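Andley Allotment and Garden Society
Minutes of the May meeting, held in the back room at Petersen Hall

The meeting opened at 7:30 p.m. with Jörg Mühlbauer in the chair. Bernd Hollmann took the minutes. Apologies were received from the Cloltthorpe plot holders, who had a meeting of their own.

1. Minutes of the last meeting
Approved with one correction. The gate to be repaired is the lower gate on Flastitz Lane. The upper gate is fine apart from the latch.

2. Water
The standpipe by the compost bays is still dripping. Jörg has had a quote of $300 for a new valve and a length of pipe down to the trough. Agreed to go ahead. Members are asked to keep hoses off the paths after dark and to leave the trough tap closed. The meter will be read at the start of each month until the valve is in.

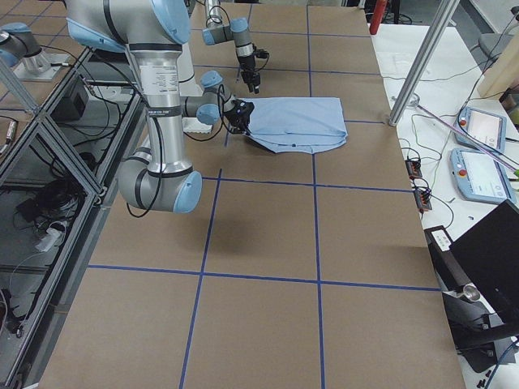

3. Money
The balance stands at $1,990 before the valve is paid for. Rents are in for all plots except 2 and 17. Bernd will write to both. There was a short discussion about raising the rent next year. Several members felt the half plots pay too much for what they get. No vote was taken and the item will come back in the fall with figures for full and half plots side by side.

4. Summer open day
The open day will run from 10 a.m. to 3 p.m. Plants for the sale table should be potted up and labeled with the variety, and tomatoes should be hardened off before they are brought down. Society shirts were discussed again. The meeting was in favor of a plain light blue crew neck with short sleeves and the name on the back in dark green. Members who want one should give their size to Bernd. Orders will not be placed until they are paid for. 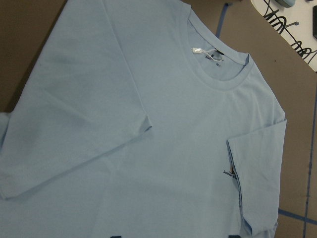 Jörg Mühlbauer asked that the sale table be moved closer to the lower gate, as last year people bought their plants first and then had to carry them all the way around the site. He also wanted a place where plants could be left and picked up on the way out. Both points agreed.

5. Paths and hedges
The path behind the sheds has been cleared as far as the elder. The rest is bramble and will need gloves and long loppers. The hedge on the lane side is to be left alone until the birds have finished nesting. 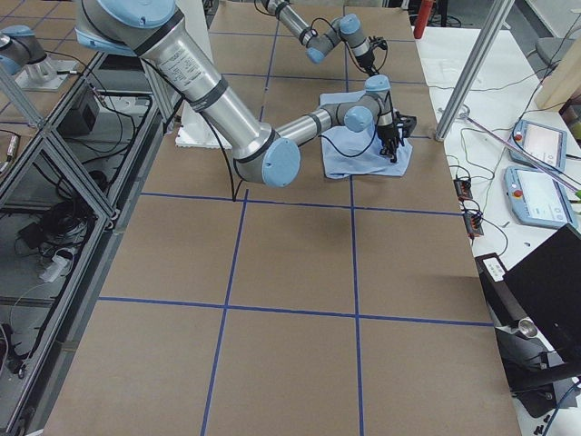
The chipper can be borrowed from Cloltthorpe for up to 2 days once the hedge has been cut. Chippings go on the main path first and anything left over can be taken for plots. Diseased box is to be bagged and kept out of the chipper.

6. Any other business
The shed key is missing from its hook. Whoever has it should return it to Bernd.
The seed order form is on the board and comes down at the end of the month.

The meeting closed at 8:50 p.m.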